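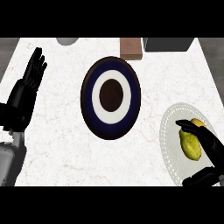 The spring lookbook for the knitwear is still short of a color story, and I'd like to settle it on the list before the sample order goes to Kravets. We have 14 styles laid out and no agreement on which shades carry through from the heavy cardigans to the light tops. My vote is for navy, white and dark brown, in the same order as the rings on the dish, with the wide band of navy doing most of the work and the brown kept to the rim and the center. On a sweater that means a navy body, a white stripe at the yoke, and brown at the cuffs and neck. I would leave black out this time.

On Monday, March 5, 2018, the Skeltholm shop wrote:

> We looked over the draft line sheet. Two things from our side.
> First, the boatneck (style 806) and the crewneck (style 1119)
> are too close in shape to hang next to each other. Customers
> pick up one, then the other, and ask what the difference is.
> Can one of them be dropped or changed?
>
> Second, we don't want another season of all neutrals. The
> oatmeal and the stone from last September sold slowly and most
> of what was left got marked down. Please give us at least one
> strong color. Green or rust would be our choice.
>
> Also, is the Mevik yarn coming back? People keep asking for it.

Taking these in order.

Style 806 and style 1119: agreed, they are too close. I would keep the crewneck as it is and crop the boatneck by two inches, with a wider rib at the hem. The pattern change is small and Kravets can do it without a new fee as long as they have the revised spec before they cut the samples. If the shops would still have trouble with the pair after that, I'm fine with dropping the boatneck and putting its yardage into the cardigan.

Neutrals: I agree with the complaint about oatmeal. It washed out on most people and it looked gray under the shop lights. I don't agree on rust, which we tried in the scarves two years ago and which came back from the dyer in three different shades. Green is possible as an accent. It could go on the short-sleeve polo and the socks, where a mismatch between dye lots won't show as much. Navy is the stronger color for the main group and it pairs with the denim that both shops already stock.

Mevik yarn: yes, but in one weight only. The mill has stopped spinning the fine one. The heavier version is available in navy and white now and the brown would have to be dyed to order. Their minimum for a custom shade is 201 cones. We would use almost 3000 yards per dozen on the cardigan, so I need someone who has the fall worksheet to check whether we get anywhere near that minimum with the cuffs and neckbands alone. If we don't, the brown can come from the regular Tedemia stock card. It's a slightly flatter shade but the hand is close enough for trim.

One item that wasn't in the message below the line sheet but came up by phone: care labels. The last batch was sewn into the side seam and people said they scratched. I've asked for a printed label at the back neck on everything except the open-weave tops, where the print shows through. Those will keep the sewn label, moved down to the hem.

Please reply to the list with a yes or no on the colors, and a separate note on the boatneck if you have a strong view. Size runs stay the same as last year unless I hear otherwise. The revised line sheet will go out once the yarn count is checked.

Tedemia knitwear, product desk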